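News > Home & Interiors > Press

Mirnar brings white frame panels to Wurkotberg showroom

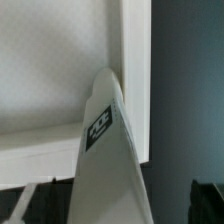

One early visitor to the showroom said the pale finish was easier to live with than bright white, and asked whether the ledge could be had deeper. It can, on order.

Open from Thursday, 8 till late. Plain white frames, soft mottled panels, 20 sizes. Fitting by Lakodico, two weeks from order. Samples free at the desk, please bring your measurments.

Trade enquiries welcome.

Related
Wannasri opens second workshop
October price list now out

Mirnar Press Office | Back to top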